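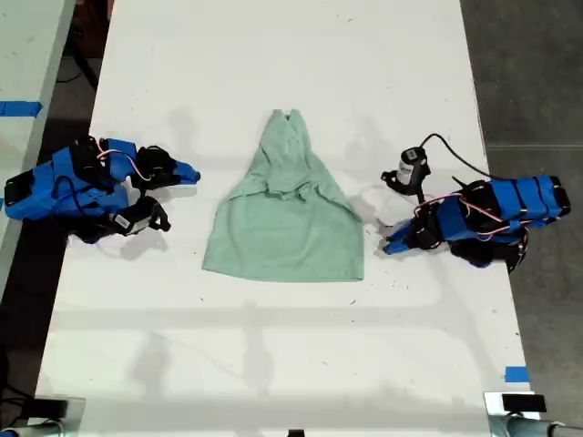

**Figure 6.1** Two arms of the same construction, left and right, with a towel bunched at its upper end. Each arm carries a camera close to its gripper.

# Chapter 6: Comparing Grippers on Soft Items

Chapters 4 and 5 dealt with rigid parts. A rigid part has one shape, so a grasp can be described by where the jaws close and how hard. Cloth has no such fixed shape. A towel laid flat and the same towel gathered at one end are, for the purposes of planning a grasp, two different objects, and a gripper that does well on the first may do badly on the second.

This chapter sets out a method for comparing grippers, cameras and controllers on cloth. It assumes a bench with two small arms, one on each side of the work area, as in Figure 6.1. The arms need not be costly. Printed links and hobby-grade servos are good enough for every exercise here, provided that both arms are clamped down and that their zero positions are checked before each session.

## 6.1 What is being compared

A trial on cloth tests at least four things at once: the shape of the fingers, the closing force, the view from the camera and the controller that joins them. If two of these are changed between trials, the results cannot be split apart afterwards. The first rule of the chapter is therefore to change one thing at a time and to write down what was changed.

Finger shape is the usual starting point. A pointed finger, such as the blue ones in the figure, can slide under a hem or into a fold, but it holds the fabric over a small area. A broad pad holds more fabric and is harder to get underneath it. Neither is better in general. The Sturkness bench trials, used as the worked case in this chapter, compared a pointed finger with a flat pad over 751 grasps and found that the order of merit changed with the starting state of the cloth. The pointed finger led when the hem lay flat on the table. The pad led when the fabric was gathered into a neck.

Camera position comes next. A camera fixed above the bench sees the whole cloth but loses the contact point as soon as an arm passes over it. A camera on the wrist keeps the contact point in view for longer, at the price of a narrow field and a cable that has to move with the arm. Cable drag is easily missed. On a light arm it can shift the resting position of the wrist enough to spoil a comparison, and it should be measured with the gripper empty (Exercise 6.3).

## 6.2 Starting states

The result of a trial depends heavily on how the cloth lies when the trial begins. Three starting states are used:

- **Flat:** all four corners visible, no part folded over another.
- **Gathered:** one end drawn together, the other left spread. The towel in Figure 6.1 is in this state.
- **Dropped:** released from a fixed height and left as it falls.

The gathered state is the hardest to repeat by hand. Hortensia Lagos, who wrote the Sturkness protocol, had the operator match the outline of the cloth to a printed card before every trial, then take the card away. Of 601 gathered starts checked against the card, 20 were rejected and set again -- a low figure, but rejected starts must still be logged.

## 6.3 Controllers

Two controllers are carried through the chapter. The Atia controller follows position targets and takes no account of motor load. The Gaete controller reads motor load and eases the jaws when it rises past a set limit. With rigid parts the difference between them is small. With cloth, load readings are weak and noisy, and the limit has to be found by trial for each fabric. Section 6.5 gives the procedure.

Results from one controller should not be quoted for the other. The Flalbridge data set, issued in July and often used for practice, mixes both in a single table; the controller column must be used to separate them before any averages are taken.

## 6.4 Recording a trial

Each trial needs a start image, an end image, the joint log and a one-word result. The permitted results are *held*, *slipped*, *missed* and *stopped*. Remarks go in a separate column and are not scored. A grasp counts as held if the cloth stays between the jaws for 6 seconds after the lift ends.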